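Site search suggests pages from the parent category even after the visitor has picked a subcategory

Posted in Site Search and Navigation
Asked by wodimdale_office

Our organization maintains a catalog website for a regional supplier of irrigation and spraying equipment. The site runs on the Tiveck content platform, with the Rangel search module installed as the only add-on. The catalog holds 2,001 product pages, arranged under 17 main categories, and most of those categories have two further levels beneath them.

When a visitor opens a subcategory and types a term into the search box, the results list is restricted to that subcategory, as we intended. The "Related pages" panel beside it is not. It continues to offer pages from the parent category, and on occasion from the entire site. A visitor who searches for "nozzle" within the backpack sprayer section is therefore offered pages concerning greenhouse misting lines and, in one case, our terms of delivery.

We would like the panel to behave as follows. It should first exhaust the pages in the current subcategory that match the search term. Once these have been used, it may proceed to the parent category, and only then to other parts of the site. We have set "Scope" to "Current section" on the search settings page, cleared the cache, and rebuilt the index twice. Neither step altered the panel.

May we ask whether this order can be set through the ordinary administration screens, or whether a template change is required? Our web developer is engaged on other work until November, and we would prefer not to edit templates ourselves. The module version is 7, upgraded from the previous release in the spring. The old version did not have the panel, so we have no earlier behavior to compare.

firnthorpe_webdesk
Member, Search and Indexing group

The order you describe can be set without touching the templates. The setting is in a different place from the one you changed, and the wording of the screens does not make this plain.

The "Scope" option on the search settings page governs the results list only. The related panel takes its scope from the block settings, which are stored separately for each page layout. Please proceed as follows.

Open Layouts and select the layout used by your subcategory pages. If you are unsure which one it is, open any subcategory page while signed in as an administrator; the layout name is shown in the gray bar at the foot of the page.

Select the Related block and open its Sources tab. After an upgrade this tab usually holds a single entry, "All content." Add "Current section" and "Parent section" and place them above it, in that order.

Set "Fill method" to "In sequence." The default is "Blended," which draws from all sources at once and sorts them by score. With "Blended" selected, the order of the entries has no effect whatever, and I suspect many administrators stop one step too early for that reason.

Save the layout, then rebuild the related index. This is a separate button from the main index and is found under Maintenance — the main rebuild does not include it.

One further point concerns your terms of delivery page. Pages of that type should be left out of the related index altogether. Open the page, go to Visibility, and clear "May be suggested." The page will still appear in ordinary search results.

Please also be aware of a limit in the module. The related index processes 2,000 pages in one pass, and any page beyond that number waits for the next scheduled run. With a catalog of your size, a single page will be missing from the panel after a manual rebuild and will be added during the night. You may either accept this or press the button a second time. Removing the delivery page from the index would, as it happens, bring you down to the limit exactly, provided your total includes it.

If the subcategories use more than one layout, the steps must be repeated for each. There is no means of copying block settings between layouts in this version. I have asked for one in the suggestions area, and other members are welcome to add their support there.

catalog_and_print

We had the same trouble on our site and simply turned the panel off. Visitors did not appear to miss it. The option is under Layouts, Related block, Enabled: No.

If you wish to keep it, I would recommend entering the related pages by hand for the most visited products. It is slow work, but the suggestions will be correct. I am not certain whether hand-entered pages survive a rebuild of the index. Perhaps someone else can confirm.

rangel_module_helper
Member, Add-ons group

The first reply is correct and should be followed. I wish to add two remarks.

Hand-entered suggestions do survive a rebuild. They are kept with the page itself and are always shown ahead of the automatic ones, in whatever order they were entered. It is therefore possible to use both methods together: one or two fixed suggestions for important products, with the remainder filled in sequence.

Secondly, the "Current section" source matches on the search term only if "Use visitor query" is ticked on the same tab. Where it is not ticked, the panel compares page titles and ignores what the visitor typed. On our own installation it took around a week before we noticed this, as the suggestions looked reasonable at first sight. A search for a part name that appears only in the body of a page, never in its title, will show quickly whether the option is active.

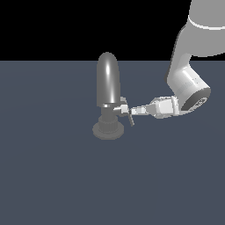 Last changed in November by the asker — status set to Resolved

Follow-up from wodimdale_office

We thank all who replied. The sources were set in sequence on both of our subcategory layouts, "Use visitor query" was ticked, and the related index was rebuilt. A search for "nozzle" in the backpack sprayer section now offers pages from that section first, followed by those of the parent category. The terms of delivery page no longer appears in the panel.

We did not find the gray bar mentioned in the first reply. It is hidden for accounts with the Editor role, and we had to sign in with the main administrator account in order to see it. Members with a similar arrangement of accounts may wish to note this before they begin.

The panel on our home page is still set to "Blended," and we intend to leave it so.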